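2024-09-05

The fall mailing from the Furcombe record club came today, two weeks after they said it would, and thinner than last year's. They call it a double issue. I call it one issue with a lot of ads in it.

The big news is supposed to be the Dovureck live tapes. According to the newsletter there are 13 songs, all from one night, none of them heard since. I've been reading that sort of promise for a long time now. In August it was going to be 15 songs, and before that it was a "complete show." Every time they write about it the thing gets shorter and the price stays put. I'll believe in the tapes when I hear them - and even then I'd want to know why the sample on their site sounds so much like the old radio broadcast with the crowd turned up.

Also a long piece on whether Ollero was a better studio than Aryee. Four pages and no opinion at the end of it. The writer plainly never heard the first pressings, or he wouldn't be so kind about the drum sound.

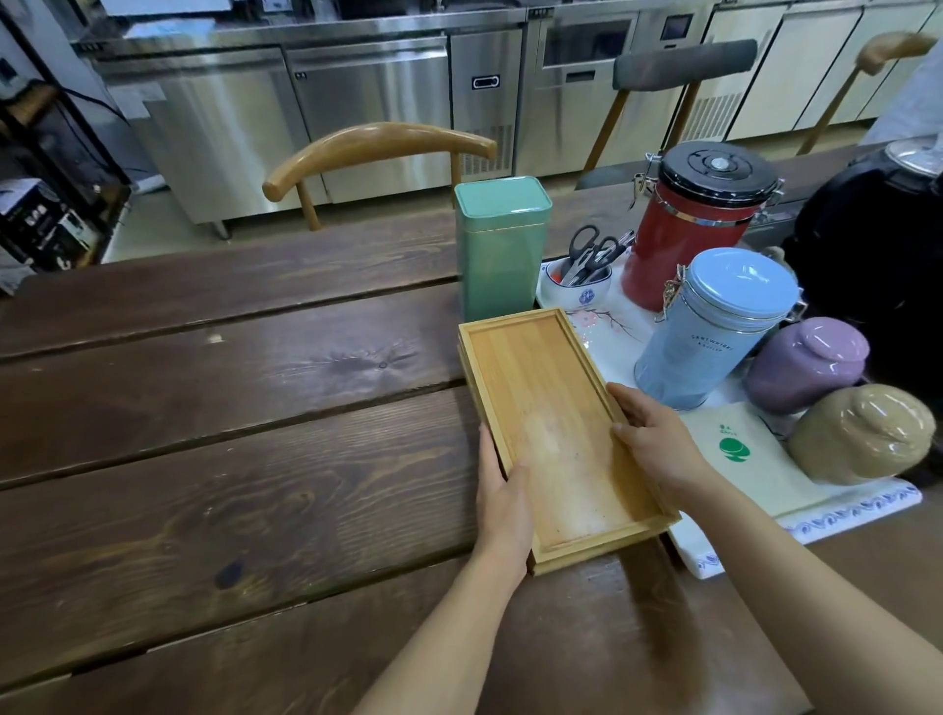
Listening

Played side 2 of the Aryee sessions after supper, then the remaster of the same side. The remaster is louder. I went back and forth for an hour trying to hear the "new depth" and got a headache. The bass may be a little clearer on the slow one, but I wouldn't swear to it.

Renewal is due by the end of the month. They want 10 dollars more and are offering a tote bag. I said last year I wouldn't pay again and then I did, so I'm not writing it down this time. Form is under the phone book.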